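Two grippers, two arms, one pen cup
17 Jan 2023

I said back in August that I would write up the gripper comparison once I had enough runs to make it worth reading. I now have 805 logged picks, so I have run out of excuses. The task is the same throughout: felt markers and a small mesh cup on a taped table, one arm on each side, and a pair of parallel grippers that have to put the markers in the cup or take them out again.

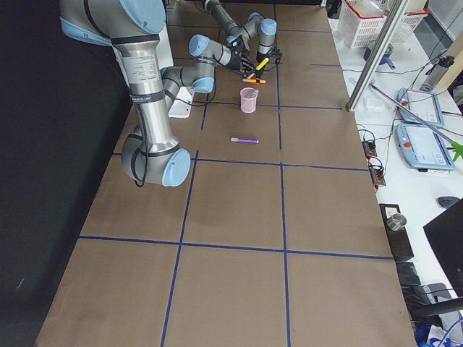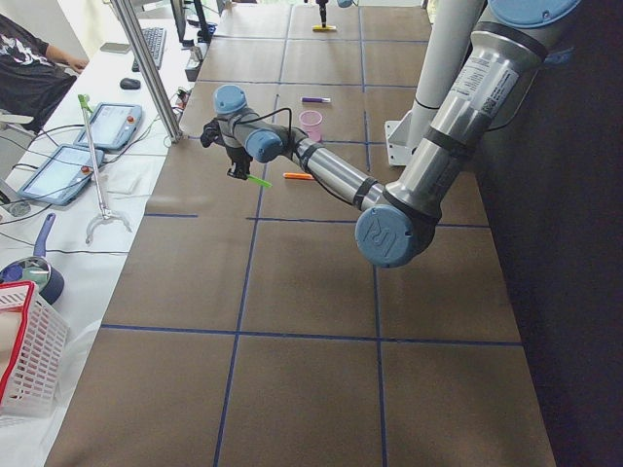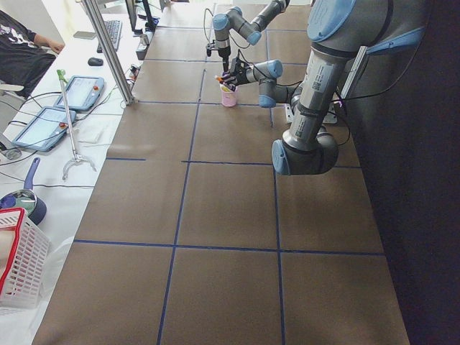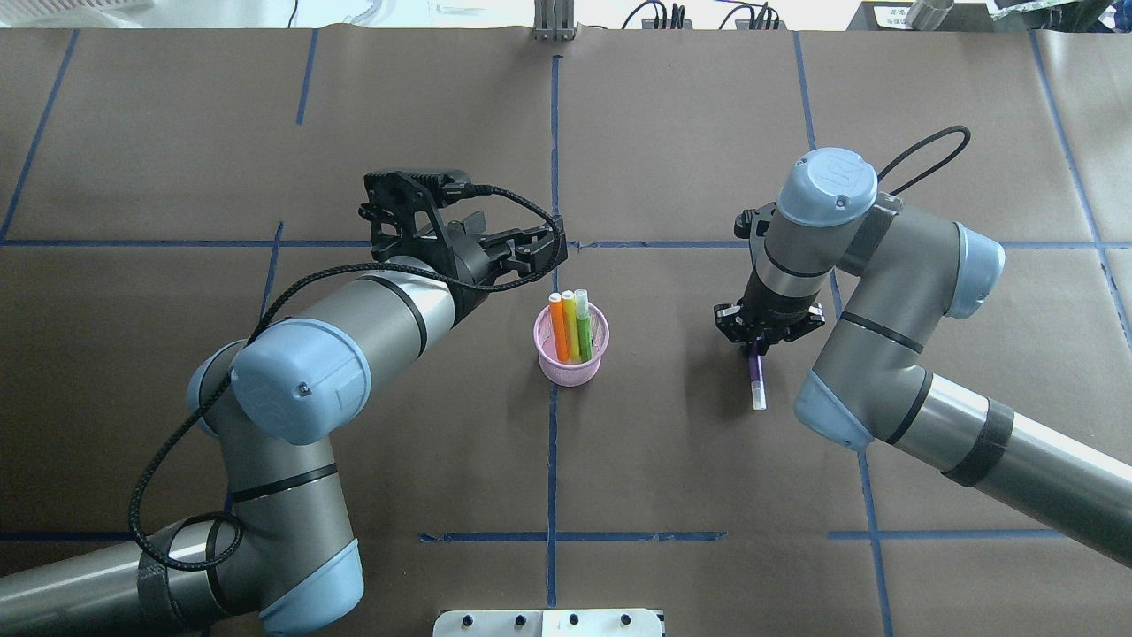 What I was comparing

There are three things in this write-up. The first is the stock fingers that came with the grippers. The second is a set of longer, thinner finger tips from Telivon, which bolt on in place of the stock ones. The third is the control side, where I ran the vendor's own waypoint programs first and then moved everything over to Trulari, which talks to both arms from one PC.

I kept the arms, the table and the markers the same. The blue tape gives me cells to put things in, so when I write "far middle" in the log I know what I meant a week later. I did try printing a proper grid on paper once but it tore within a few days. Tape on brown paper is fine, and when the paper gets too creased you roll out some more.

Why markers

A marker is an annoying thing to pick up. It's round, so it rolls if one finger touches before the other. It's light, so it moves when it's nudged. And if the fingers close a few millimetres too far towards one end it tips in the grip, and then you can't get it into a cup with a narrow mouth. A wooden block tells you very little by comparison. I started with blocks and every gripper I tried scored close to perfect on them.

The cup has its own problems. It weighs next to nothing, so a marker that catches the rim on the way in can take the whole cup over. For the first few weeks I had the cup stuck down with putty. I've since stopped doing that, as I wanted to see the falls.

Stock fingers

The stock fingers are short and quite wide. On a single marker lying by itself in the middle of a cell they are good, and I have no complaints about the grip force. The trouble starts when there is anything next to the marker. The wide tips need clear space on both sides and they push the neighbour away on the way down.

They are worse at the cup. To take one marker out of a full cup the fingers have to go down between the barrels, and the stock ones mostly won't fit. I ended up gripping by the very top of the marker, which works for lifting but leaves it swinging on the way across.

Telivon tips

The longer tips fix the cup problem. They go in between two markers without much fuss and they reach far enough down the barrel to hold it straight. I had 38 cup removals in a row without a drop, which is my best run with anything.

What you lose is stiffness. The tips bend slightly under load, and on a marker lying flat on the table you can hear them scrape the paper if the height is set for the stock fingers. I raised the approach height and that helped. They also need the grip force turned down to 70 per cent or the ends splay and only the middle of the finger makes contact. Telivon's sheet does mention this, on the back, in small print. I found it after I had already worked it out.

Fitting them took longer than I expected. The bolts are very short and I dropped two of them. Buy spares.

Vendor programs against Trulari

With the vendor software each arm has its own program on its own pendant. You start one, start the other, and they wait for each other using a digital signal. It's dependable. It's also slow to change, as moving the cup by half a cell means re-teaching points on both pendants, and I have done that more times than I'd like.

Trulari keeps both arms in one set of coordinates, so I move the cup in one place and both arms follow. Changing the layout takes a couple of minutes. The catch is the calibration between the two bases. Mine was out by some 47 tenths of a millimetre when I first did it, nearly half a centimetre, and you notice that straight away when the two grippers come near each other. I redid it with a longer pointer in the gripper and more points at the far end of the table, and it's now good enough that I've stopped thinking about it.

I still keep the pendants within reach for jogging. Doing small moves with a mouse is unpleasant, and the stop buttons need to be close by in any case.

Two arms over one cup

This is the part I got wrong at first. Both wrists want to be in the same bit of air above the cup. My first plan had both arms approach from straight above, and with the bodies of the grippers being as wide as they are, there was no room. What works is to let one arm own the space over the cup and have the other wait off to the side with its marker already in hand. Once the first has backed out along its own side, the second goes in.

Cable routing matters more than I'd allowed for too. The gripper cable needs a loop big enough for the wrist to turn but not so big that it can hook on the other arm. I tied mine, found it pulled tight at one end of the wrist's travel, and then let it out again. I don't have a neat answer. At the moment I limit the wrist rotation in software.

Cameras

I have only tried two views properly. A side view is the better one for seeing why a pick failed, as long as the nearer arm isn't in the way, and it often is. A view from higher up at the end of the table is better for checking where the cup is between the grippers. I tried running Alis for finding the markers from the high view, and it was reliable on the darker colours and poor on yellow under the room lights. Turning the exposure down helped the yellow and made the purple harder, so I've left it in the middle for now.

What I'm keeping

Telivon tips on both grippers, and Trulari for control. The stock fingers are in a drawer and I'll put them back on if I go to heavier objects.

Next on the list is a set of soft finger pads from Ševčík, which have been on order since before the new year. If they are thin enough to go over the Telivon tips I'll repeat the cup removals with them and post the numbers. I also want to try handing a marker from one arm to the other without putting it down, which so far I've only managed slowly and with my hand near the stop button.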